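Notebook, school policy survey work
February 20, 2018

Went through the Tarkbridge dress code returns again. The district's one-page summary says students "broadly support" the new rules. I don't see it in the numbers. Enrollment across the middle and high schools is 2,226, and 907 forms came back. Of those, 400 left the main question blank and only filled in the part on gym clothes. I would not call that support for anything.

The wording bothers me too. Question 8 asks whether students agree that "a neat appearance helps learning." You can say yes to that and still hate the hoodie rule. Whoever wrote the summary counted every yes as a vote for the code.

Fliklow export is still dropping the grade level on paper forms. Re-keyed one box by hand, the rest is waiting. Zalik's template has a field for it, so the fault is on our side or in the scanner settings. Not convinced by the vendor's answer that it is "a display issue" — the column is empty in the raw file as well.

Messina High sent its comments separately. Mostly complaints about cost: belts, plain shoes, a second set of polos. A few kids like not having to pick an outfit. No way to tell how the comments were chosen, so I'm keeping them out of the totals.

To do: ask for the blank forms back, split gym answers from the rest, find out if the April board vote can see our table before the summary goes out again. I doubt it.
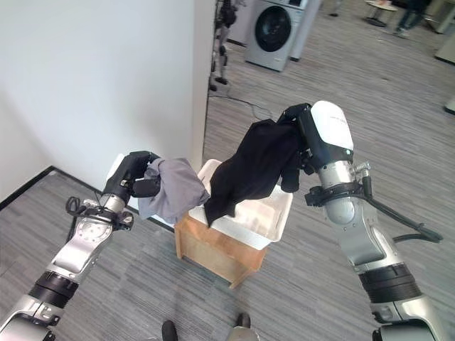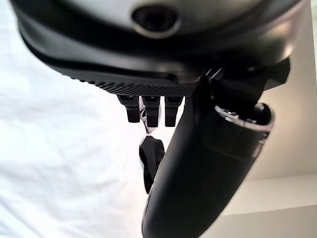 First one: gray and black garments at the white basket. Second: underside of the dark gray device, close up.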